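Retirar: bottles off the table, room 3001

Gallery page, finally up. Small batch this time, three pictures. Will add the corridor ones when I get them sorted, they're still on the other laptop.

For anyone landing here cold – Retirar is the clear-up push at Mavlow, the shared building off the main road in Ullcombe. Started in March. Mostly it is drinks bottles. Water bottles especially, the half liter kind, left on every flat surface in the place. We did the kitchen first, then the meeting rooms, now the upstairs tables. Previous pages cover the kitchen (long) and the fridge (longer, sorry).

This page is just the orange bin and the white table.

Some background on the bin, because people keep asking. We had big floor bins already. Two per floor, gray, with the swing lids. They work fine for lunch trash. Problem is the walk. You finish a bottle, the bin is at the far end by the stairs, you put the bottle down "for a minute" and there it is on Monday. So small bins, up on the table itself, where the hands are. Tried a cardboard box first. It went soft at the bottom after somebody put a half full bottle in it. Tried a paper sack, same thing but quicker. Then the orange ones, which came in a job lot from Cao along with a load of shelf brackets we didn't order and still have.

Orange was all they had left. Turned out well, on a white table you can find it without looking up properly.

1. Where it stands

Toward the back, left side of the tabletop. Clear bottles still out in the middle, and a bit of something blue and shiny already down at the bottom of the bin.

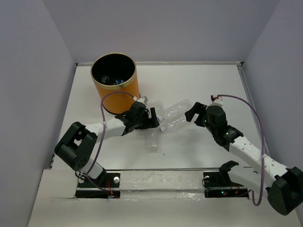
Do the caps go in with the bottles?
Leave them on, screwed down. Loose caps end up on the floor or jammed in the bottom of the bin, and the collection people take them either way.

Placement took a few goes. Front corner was no good, sleeves catch it. Dead center is no good either becuase then you're working around it all day. Back left seems ok for most people. Lefties have complained, fair enough, move it to the other side, it isn't glued down.

Also the table wants wiping more than it gets. Those white tops show everything. Warm water and a drop of dish soap, then a dry cloth. Don't use the scratchy side of the sponge, it leaves the surface dull and then the dull bit picks up even more dirt. Scuffs that won't come off with soap sometimes come off with a melamine sponge, go easy. Some won't come off at all. Live with those.

While we're on it, the order that works for me when a table is bad:

Bottles first. They're the biggest thing and they roll.
Then paper and wrappers, into the gray floor bin, NOT the orange one.
Then anything with a name on it, to one side.
Then wipe.

Takes a few minutes. Longer if you stop to read the paper.

2. Going in

Bottle upside down over the bin, neck pointing into the opening.

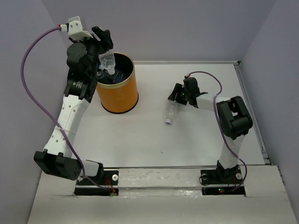 Anyway, fullness. The orange bins are small, that's the whole idea, but it means they want emptying often. End of the day at least. If it's a hot week, lunchtime too. The trick is not letting it get to the stage where bottles balance on top, because someone will always add one more and then you have four on the floor.

Empty them before they go in. Really empty. Any dregs go in the sink, there's one on each floor. A mouthful left in the bottom doesn't sound like much until you have a whole bag of them and the bag is dripping down the stairs. Juice is worse. Juice and a warm weekend is worst, we had ants.

Crush or don't crush, this comes up every time. The collection here takes both. I crush mine, you get more in. Squash from the middle, push the air out, cap back on tight so it doesn't puff up again. Some places want them whole so the sorting works, so check if you're doing this at home and not in Ullcombe. Whole ones standing up are neat but they eat the room.

Tally, for those who like a tally: the Saturday clear-up on this floor brought in 21 bottles. That's one floor, one morning, mostly from window sills and behind monitors. For the building since Retirar started I'd guess we are past 100 but the sheet by the kitchen door got wet and I can't read half of it. New sheet is up. Please use a pen, the pencil rubs off.

Things found that were not bottles, same Saturday: a spoon, a very old pear, the missing key for the lower cupboard. Key is back on the hook.

3. One in, one to go

A clear bottle standing up inside the orange bin, white cap near the rim. In front of it another one, crumpled, lying flat on the white tabletop. The bin has picked up some pale scratches low down on the side, they've all gone like that and I don't think it matters. 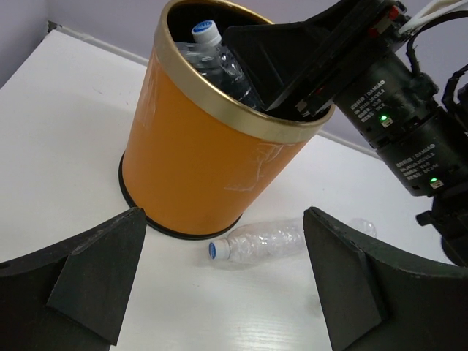
Cleaning the bins

Gets forgotten. A bin that only ever holds water bottles still goes sticky, there's always one person with a soda. Once a week is plenty.

Tip it out, shake it over the sink. Squirt of soap, warm water up to the halfway mark, leave it while you do something else. Bottle brush round the inside, it lives under the sink in the blue tub. Rinse twice. Upside down on the rack to dry and then BACK TO THE TABLE please, last month three of them spent a week on the rack and the bottles went straight back to the window sills.

Dry the rim with a cloth or you get water spots on it. Purely looks, skip it if you're in a rush. No bleach on the orange. One got bleached and it's sort of a peach color now.

No liners. We tried liners. They slide down inside as soon as anything heavy lands on them and then you're fishing about for the edge with wet fingers. Rinsing is quicker.

Where it all goes after

Orange bins get tipped into the clear sacks in the ground floor closet, second door. Tie the sack when it is two thirds full, not more, or the knot won't hold. Full sacks out to the side gate the night before collection, not in the morning, the truck is early. Like 6 am early.

If the closet is locked the key is on the hook (see above, the pear).

Bits and pieces

Still short of bins for the back rooms. Cao says more are coming, colour unknown. If anyone has a smallish round bin at home going spare, straight sides, heavy enough not to tip when you drop a bottle in, bring it along and leave it by the kitchen door with a note on.

Refill bottles – there's a shelf of spare ones now by the sink, washed, take one and keep it. Cuts down the empties more than any of the above.

Next page will be the corridor and possibly the supply closet if I can get the door open far enough to take a picture. Corrections, complaints about left handed bins etc, write them on the back of the tally sheet.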